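Domivero 将在中国开放旧木制家居用品的回收与修理服务

新闻稿
2025年2月7日
供即时发布

家居用品公司 Domivero 今天宣布，公司的回收与修理服务开始接受中国大陆顾客的申请。顾客可以把使用过的木制小家具、木制玩具和厨房木器寄给公司，由公司的合作工坊 Huenchumán 检查、修理，然后寄回给顾客，或者按照顾客的愿望，折算成购物金额。这项服务的名称是 Birkix，在中国也使用同样的名称，没有另外的中文译名。

Birkix 服务先前已经在公司的本国市场进行了一段试运行。在试运行期间，工坊一共收到697件物品。其中最多的是小凳子，其次是砧板和儿童积木。比较少见的物品也有，例如一个缺了抽屉的针线柜，和一套没有棋盘的棋子。公司对每一件物品都做了登记，登记的内容包括木材的种类、损坏的位置、修理所用的材料，以及顾客自己写的说明。

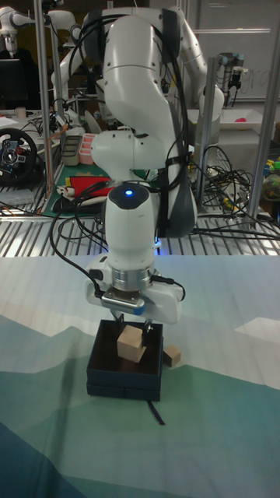 许多顾客的说明写得很长。有的顾客说明凳子是从父母家里带来的，有的顾客请求工坊不要磨掉木头上用铅笔画的身高记号。公司因此修改了申请表格，增加了一栏，叫作“请保留的痕迹”。在这一栏里，顾客可以写明哪些划痕、颜色或者字迹不应当被处理。如果修理一定会影响到这些痕迹，工坊会先写信询问，得到回答以后才开始工作。

哪些物品可以申请

可以申请的物品必须主要由实木制成，并且可以由一个人搬动。物品不需要是 Domivero 的产品，其他品牌的产品，或者没有品牌的手工制品，也同样可以。带有软垫的凳子和椅子可以接受，但是软垫部分由另外的合作方 Plimurora 负责，等待的时间会比较长。

以下物品目前不能接受：有虫蛀而且没有经过处理的木器；带有电线的灯具；婴儿床和其他与睡眠安全有关的婴儿用品；乐器。公司知道已经有不少人询问乐器的问题。乐器的修理需要专门的知识，Huenchumán 工坊没有这方面的师傅，所以公司不希望给出做不到的承诺。

厨房木器在寄出以前，请顾客用清水洗干净，并且放在通风的地方晾干。请不要使用洗碗机，也不要放在暖气上面。如果砧板有裂缝，请不要自己用胶水粘合，工坊需要花很多时间才能清除普通的胶水。
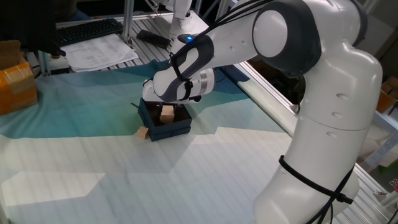

浅色木方块与深蓝色敞口盒

费用与折算

检查是免费的。检查之后，工坊会给出一份书面的报价，顾客同意以后才需要付款。普通的修理，例如加固凳腿、更换木榫、重新上油，每件的价格是200元。需要更换整块木板的修理，每件的价格是800元。上面的价格包括寄回的运费，不包括顾客第一次寄出的运费。

如果顾客不想要修理以后的物品，可以选择折算。折算的金额由物品的状态决定，会写在同一份报价里面。折算得到的金额可以用来购买 Domivero 的所有商品，也可以用来支付另一件物品的修理费用，但是不能换成现金。折算的物品在修理之后，会在公司网站的“第二位主人”页面上出售，并且附有一张卡片，写明修理过的地方。

对于不能修理的物品，工坊会把还能使用的木料留下来，作为以后修理的材料。顾客如果不同意，也可以要求把物品按原来的样子寄回，这种情况下运费由顾客负担。 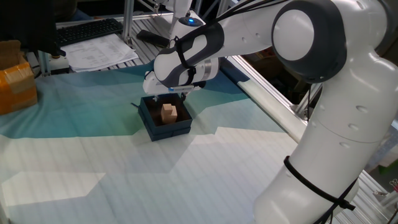
第一阶段的数量

公司计划在第一阶段接受2,000件物品。达到这个数量以后，申请页面会暂时关闭，已经提交的申请仍然有效。公司没有设立排队的会员制度，也没有给老顾客优先的安排，所有的申请都按照收到的顺序处理。

公司在去年12月和 Huenchumán 工坊签订了新的合作协议。根据这份协议，工坊增加了一间专门用来上油和晾干的房间，并且把检查和修理分成两个独立的步骤，由不同的师傅来做。这样的安排来自试运行时的一个教训：当时同一位师傅一边检查一边修理，有的时候修理已经做完，报价还没有寄给顾客，顾客对此感到不满意。公司对这些顾客没有收取费用。

在材料方面，工坊优先使用从旧物品上留下来的木料。颜色不一致的时候，工坊不会用染色剂把新旧两部分做成一样的颜色，除非顾客提出要求。公司认为，看得出来的修理并不是缺点。当然，每个家庭的喜好是不同的，所以申请表格里面有“明显的修理”和“不明显的修理”两个选项，选择哪一个都不影响价格。

用油的问题也有不少顾客关心。厨房木器只使用适合接触食品的油，儿童玩具也使用同一种油。对坚果过敏的家庭，请在表格中写明，工坊会改用不含坚果成分的油。上过油的物品在寄出之前，需要在晾干的房间里放置足够的时间，天气潮湿的季节会更慢一些，请顾客理解。

如何提出申请

顾客可以在 Domivero 的中文网站上找到 Birkix 的页面，填写表格，并且上传物品的照片。照片请在白天的自然光下拍摄，一张拍整体，一张拍损坏的位置。不需要把物品摆得很漂亮。收到申请以后，公司会用电子邮件寄出一个编号，请把编号写在纸上，与物品放在同一个包裹里。编号请不要直接写在木头上，也不要用胶带贴在木头表面。

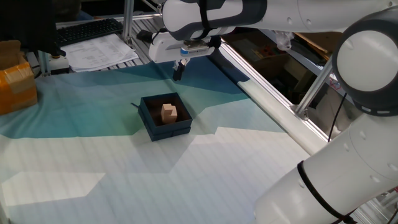
包装请尽量使用家里已有的纸箱和旧报纸。公司寄回物品的时候，也会使用同样的纸箱，只要它的状态还可以。小的零件，例如螺丝、木榫、抽屉的把手，请放在一个小袋子里，即使已经断掉，也请一起寄来，因为师傅常常需要根据旧的零件来确定尺寸。

不方便上网的顾客可以写信申请，信中请写明物品的名称、大概的尺寸、损坏的情况和回信地址。公司会用中文回信。为了回答来信，公司安排了懂中文的同事，但是人数不多，节假日期间的回复可能会晚一些。

关于木器的日常保养，公司同时准备了一本中文小册子，内容包括怎样给砧板上油、怎样处理凳子的松动，以及哪些小问题在家里就可以解决。小册子可以在网站上免费下载，不需要注册。没有参加 Birkix 服务的读者也可以使用和转载，转载时请注明出处。

关于 Domivero

Domivero 设计和销售木制及纺织类家居用品，产品包括小家具、厨房用具、收纳用品和儿童玩具。Birkix 是 Domivero 的回收与修理服务。Huenchumán 是与公司长期合作的木工工坊，Plimurora 负责软垫和布料部分的修理。

媒体联系

Domivero 新闻办公室
采访请求和图片资料的申请，请通过公司中文网站的“媒体”页面提交，并且写明媒体名称和截稿日期。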